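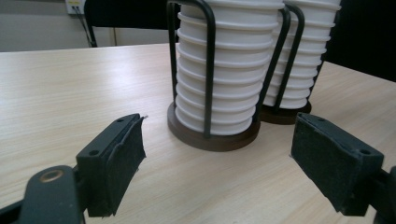

Photo: Ploltari Athletics

Report on the Open Day at the Tovar Training Center
Feb 20, 2024

A delegation from the Ploltari school athletics office attended the winter open day at the Tovar Training Center. The purpose of the visit was to learn how the center prepares high school soccer players for the college game, and to decide whether our own players should take part in its summer program in June.

Guests were received in the main hall and divided into groups of 14. Each group was led through the building by a member of the coaching staff, beginning with the indoor field. The surface was replaced last year with a shorter artificial turf, and the staff told us that passing drills are now run at a faster pace. Players on our side of the district train mostly on grass, and the difference in the bounce of the ball was plain to all of us who tried it.

The morning session was given over to goalkeeping. Three keepers worked in rotation on crosses, low shots and distribution by hand. The coach stopped play often and spoke to one player at a time. Our office would like to see more of this approach at home, where goalkeepers often spend the first half of practice shooting with everyone else.

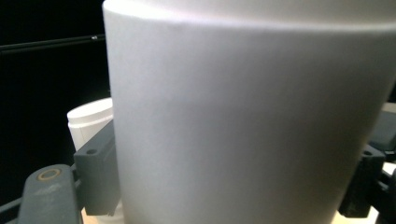

A short talk on recruitment followed. The speaker described the steps a player should expect between first contact with a college and a signed letter, and urged families to keep a full set of transcripts on hand from the second year of high school onward. Parents asked a good many questions on partial scholarships. The speaker explained that most soccer awards are divided among several players, and that a family should ask each college for a written breakdown of costs before any verbal commitment is given.

The group then moved to the strength room. The Fisitz program, which the center adopted two seasons ago, sets lighter loads during the playing season and adds single-leg work to guard against knee injuries. Players keep their own written logs -- these are reviewed every week -- and no one moves up in weight without a coach's signature. Printed copies of the beginner schedule were given to visiting schools. Ours has been passed to the girls' and boys' head coaches for review.

In the afternoon the center's under-17 girls played a practice match against Plisa, a club side from across the county. Tovar took the lead from a corner kick early on and won 3-2, although Plisa had the better of the play after the break. The match was played in two shortened halves so that every player listed could be used. 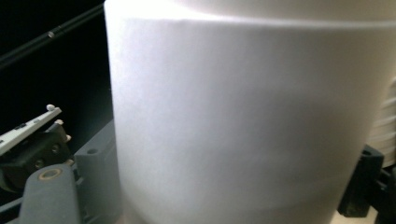
Of most interest to our coaches was the way substitutes were handled. Each one received instructions on the sideline before going in and was spoken to again on coming out. Play from the back was encouraged on both sides, even when it led to errors, and the second Plisa goal came from just such a mistake. The Tovar staff did not change their instructions afterward.

The summer program will run for seven days. Places are offered by position, with goalkeepers and defenders placed in separate morning groups. Applicants must supply a coach's letter and a current physical form. Meals are included in the fee, but travel is not, and schools sending players are asked to provide one adult for the full stay.

The athletics office recommends that Ploltari apply for places for both the girls' and boys' teams. Families wishing to be considered should speak with their head coach before spring break. Copies of the application form are available at the front desk of the athletics office during school hours.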